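About Dunden

Dunden helps small businesses and labs figure out what a robot is going to cost them before they sign for it. We are five people and one long table. We don't build robots, we don't sell them, and we take no commission from anyone who does, a policy our accountant describes as brave.

How we got here

Zoi Bakalis and Leonidas Alexiou started Dunden after working on opposite sides of the same bad purchase. Leonidas ran the packing floor at a company that bought a very handsome robot arm. Zoi had been hired to get it running. The arm arrived on time and on budget. The stand for it was in nobody's budget, and neither were the fingers, the air line, the safety fence, the second visit from the installer or the electrician who had to undo the work of the first electrician. It spent 90 days under a tarp. People got in the habit of leaving their coats on it.

Zoi and Leonidas spent a lot of those days in the cafeteria with a spreadsheet, listing everything that should have been on the original quote. A cleaned-up version of that list is still the first thing we send a new client. We call it Nerham, after the street the cafeteria looked out on. It has been through a great many revisions and has never once gotten shorter.

What we do

Most people come to us with a quote in hand and a slightly sick feeling. We read the quote. Then we ask for the floor plan, the shift schedule and a box of whatever the machine is supposed to pick up. The box is important. A brochure will tell you what an arm can lift, but it has never met your products.

From there we write a budget covering the first three years: purchase, installation, training, spare parts, wear items, and the hours your own staff will put in while everyone pretends those hours are free. If the numbers say wait, we write that down too. Waiting is our least popular recommendation and our cheapest one.

We also help with:

Comparing bids that were written so as not to be compared
Lease or buy decisions
Planning a pilot small enough to cancel
Grant applications, the equipment pages only (please don't ask us about the narrative section)
Selling the thing you bought last time

Who we are

Zoi Bakalis handles the technical reviews and most of the arguing with vendors. She is polite about it, and they seem to find that worse.

Leonidas Alexiou builds the budgets. He has opinions about shipping charges and will share them.

Melina Vlachopoulos looks after planning and schedules. If your installer promises delivery in October, Melina is the one who asks which October.

Nusrat Khondokar runs the table, meaning all the hands-on trials, and keeps the records on wear parts. Before Dunden she bought equipment for a teaching lab and learned to make a budget line go a long way.

Orestis Galanis joined us most recently and answers the phone. He also maintains Rorker, our lending shelf of grippers, mounts and cables, so that clients can try something before they own it. Things do come back to Rorker, usually with most of their screws.

The table

The trials happen in our back room in the Chrysikopoulos building, over a tabletop covered in white paper. We put out ordinary objects and go at them with a gripper held by hand. Holding the gripper yourself is the cheapest way we know to learn what a pair of fingers can get hold of, and it can be done long before anybody has priced an arm. A hairbrush makes a good subject, with a round handle at one end and bristles at the other. Lumpy things are good too.

Finger pads get a line of their own in every budget we write. They are small, they wear, and they are almost never on the quote. Nusrat would like the paper to have its own line as well. Leonidas is considering it.
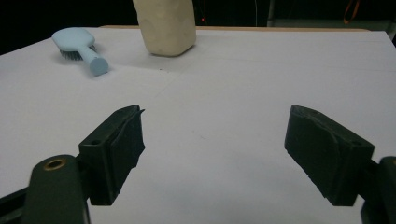
Working with us

A first call takes 30 minutes and costs nothing. Have the quote nearby, and the person who will be running the machine if you can get them off the floor. They tend to ask better questions than the person signing for it.

After that we charge a flat fee, agreed in writing before we start. It doesn't go up if you buy the bigger robot. A typical review takes about three weeks, most of it spent waiting for vendors to tell us what is included in "included."

Visitors are welcome at the table by appointment. Mornings are best. Bring a box of your things and we'll clear a space for them.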